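Rolham hall reopens with new lights, but the bill is still unclear

The large hall at the Rolham trade centre is back in use this October after a refit of its ceiling and lighting. The owners, Erport, say it is brighter, cheaper to run and ready for a full winter of bookings. The first of those claims is easy to accept. The other two will need more than a press notice.

Erport puts the saving on electricity at 200 pounds a month. It has not said which months were compared, or whether the old figure dates from the spring, when the hall was let most evenings and the lights were often on until late. A request for the meter readings was met with a promise that they would be "shared in due course".

The work was carried out by Vasiliu, a building firm that has done smaller jobs on the same site. It took six weeks longer than planned. Erport blames late deliveries for this, although the timetable it gave tenants in the summer already had two weeks set aside for that very thing.

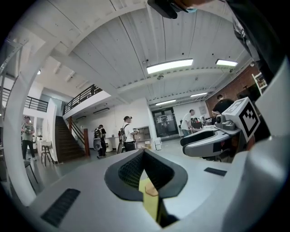
The hall at Rolham, with its white ceiling and fluorescent lights.

Fluorescent fittings are an odd choice for a project sold on running costs. Erport says they suit a high ceiling and give an even light over the whole floor, and that the choice was made on the advice of its contractor. It would not say whether other kinds of lighting had been priced. Nor would it say how long the fittings are expected to last, or who pays when one fails — a fair question in a room where changing a tube means hiring a lift.

Tenants have mixed views. Ketska, which rents space for workshops and equipment trials, said the hall was "a much better place to work in than it was" and that its staff no longer bring their own lamps. A smaller tenant, which asked not to be identified, said the light was fine but the heating was not, and that the money should have gone there first. The heating was not part of the refit.

Then there is the rent. Hire of the full hall now costs 600 pounds a day, up by 66 pounds on last year. Erport says the rise has nothing to do with the building work and would have come in anyway. That may be so, but the new price list was sent out in the same envelope as the notice of reopening, and tenants can hardly be blamed for reading the two together.

A second stage, covering the side rooms and the loading area, is due to begin in the new year. No cost has been published for it. Erport says one will be given once Vasiliu has finished its survey, and that the main hall will stay open while the work goes on. Tenants were told the same before the first stage, when the hall was shut for most of the summer.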